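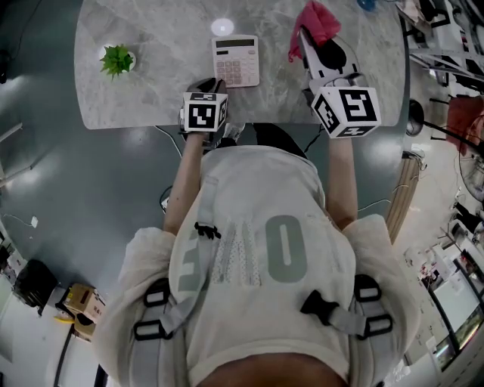
September, bench notes, 7:40 in the evening. Second batch of the oak gall ink is strained and bottled at last, and I'm much happier with it than I was with the Jiltcombe galls, which gave us that thin, brownish stuff that never settled down on the page. These came from the Ekel woods and they're smaller and harder, a real chore to crush (my wrists are still complaining!), but the color is lovely already, a sort of soft gray going toward black as it dries. The nearest thing I can compare it to on first drying is the big gray-green "O" on the back of that cream-colored sweatshirt, only with less green in it, and by the next morning it has gone a good deal darker than that. I used 100 grams of crushed galls and let them steep 15 days with the lid on loose, stirring whenever I remembered, so not every day.

Gum arabic went in last, and I think I was heavy-handed again — the Dudek nib drags a little on the upstrokes, though the broad one is fine. Next time I'll hold some back and add it by the spoonful. Test strips are pinned up by the north window, half of each covered with card so we can see what the light does. Please don't straighten the cards, they're meant to be crooked. Still need more iron sulfate and a new strainer cloth before we start on the Nelel galls.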